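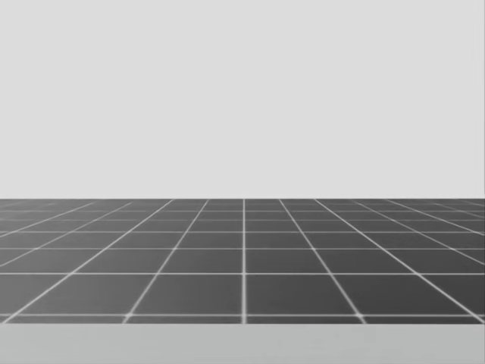
## Level Ground

The survey office at Disley kept two copies of every benchmark card. One copy went in the steel drawers. The other went up the valley to Furnano by post bus, where it was kept in a biscuit tin under the counter of the water office.

The surveyor had been sent to find out why the two copies disagreed.

Card 1394 gave the height of the church step at Furnano as 962 meters. The copy in the tin gave the same step, the same reference bolt and the same observer's initials, but the height was 9 millimeters less. The paper was the same stock. The ink had aged to the same brown.

She set up the level on the road below the church at six in the morning, before the air began to shimmer. The instrument was a Peixoto, older than she was, with a good bubble and a stiff focusing screw. She read the staff on the bolt, turned, read the staff on the turning point, and wrote both figures in pencil. Then she moved the tripod and did it again. By noon she had closed the loop back to the bridge with an error small enough to ignore.

The step matched the card in the tin.

She checked the staff against the steel tape. She checked the collimation. She ate half a sandwich on the wall and ran the loop in the other direction, starting at the church and finishing at the bridge. The light was flat by then and the readings came easily.

This time the step matched the card from Disley.

The clerk at the water office did not seem surprised. He put the tin back under the counter and said the last surveyor had stayed until September.

"Which figure did he use?"

"He wrote both," the clerk said. "One for going up and one for coming down."

She walked back to the church with the Arkska sheet, the one that covered the next valley, and spread it on the step. Its margin carried a correction in the same brown ink – minus 9, descending only. She had taken it for a drafting note.

At dusk she placed the level on the step itself, centered the bubble, and left it for an hour. When she came back it was still centered. She opened the field book to a clean page, ruled a line down the middle, and wrote the two headings.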